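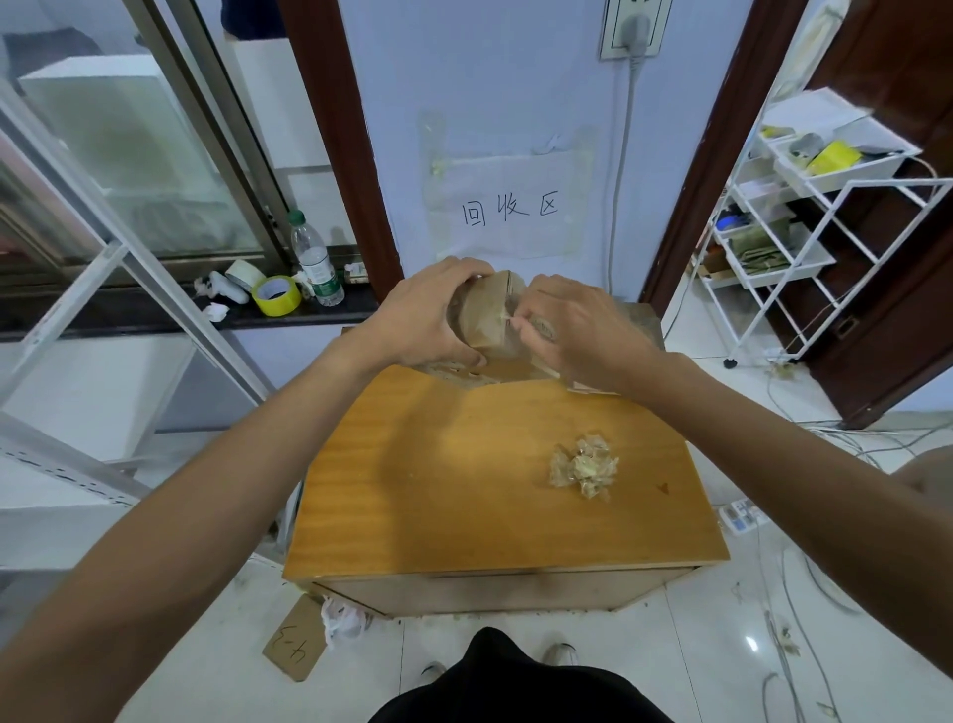 Posted by Czarnecka in Small Domestic Matters
Filed under: cardboard, July, 14 comments

I have become a person who takes the tape off.

I didn't set out to be one. For most of my adult life a cardboard box went from the front step to the recycling with whatever was stuck to it still stuck to it, and I slept perfectly well. Then we moved the office stock to Brancombe, which meant 373 boxes, and the firm that collects our card sent round a note about "contamination". It had a picture of some tape on it with a red line through. I took it personally.

So now I peel. There is a right way to do this and I've spent enough afternoons on it to have opinions. You want a surface at hip height, for a start. Doing it on the floor is for people with young knees, and doing it on your lap puts fluff on your trousers that outlives the trousers. The top of a low cabinet is ideal. Ours at the old place was a desk with a wobble, and I used to chase small boxes across it like a cat with a cork.

Then you hold the box down with one hand and pick at the tape with the other. I know how that sounds. But most people, left alone with a taped box, will try to do it in mid-air with both hands and their teeth.

The picking is the worst of it. Clear tape on brown card is almost invisible until the light catches it, and the end is never where a sensible person would have left it. Get a corner up with a fingernail, pinch it, and pull slowly, back along itself and low to the surface. Pull upwards and it splits into a thin little ribbon, and you're back to square one with less fingernail. Pull too fast and it brings half the box with it. Some comes off with a layer of brown fuzz whatever you do, and I've made my peace with the fuzz.

I have tried helping things along with a hairdryer. It worked very nicely on the one box and took longer than making a cup of tea, so I made a cup of tea instead.

The used tape goes in a ball. You don't decide to make the ball. You put the first strip down on the cabinet, the second strip finds it, and from then on it's a going concern. It will pick up every crumb of cardboard within reach, and your sleeve if you lean. Mine get to be the size of a satsuma before I throw them away, and I'll admit to a small pang when I do. A colleague suggested keeping a bin next to me and dropping each strip in as I went. I tried it. The strips stuck to my fingers, then to the rim of the bin, then to my fingers again, and I ended up shaking my hand over it like a man trying to get rid of a wasp. The ball is better.

Small boxes are worse than big ones, by the way. A big box has a nice long seam, and you can get a good run at it and feel you've achieved something. A small one has been taped by somebody with time on their hands. Round the middle, over the ends, then one more strip for luck. I had one from Gultora last month containing a single packet of labels, and there was more tape on it than label in it. Kollico, on the other hand, use the brown paper sort that can go in with the card, and I'd like to shake them by the hand. I buy things from them that I don't strictly need.

Once the tape's off you flatten, and here I'm less of a purist. The proper method is to open both ends and fold along the creases, so that you have a tidy rectangle that stacks. The other method is to tear. I start every session with the first and finish with the second. By the last half hour it's all ragged edges and I'm just getting through them. The collection people don't mind a torn one, as far as I can tell. It's only the tape they have feelings about.

Do put the flat ones somewhere as you go. I lay the first behind whatever I'm working on, meaning to move it, and then it's part of the furniture. Bits end up on the floor too, plus the dust, which comes from nowhere I can identify. I sweep once, at the end. I used to sweep as I went along and it was like bailing out a boat with a spoon.

And label the spot. A handwritten sign on the wall will do perfectly well, slipped into one of those clear plastic pockets if you're feeling grand. 回收区 just means "recycling area", and two words on a bit of paper do more than any amount of sighing at people in corridors. Before we had a sign of our own, boxes turned up wherever somebody had run out of enthusiasm, usually in front of the printer.

My best afternoon so far was 50 boxes, with the radio on and one plaster. I don't expect to beat it, and I've been told I'm not to talk about it at dinner any more. There are still a fair few left from the move, mostly the little ones, which I have been quietly putting at the back of the pile. I might make a start on them after four.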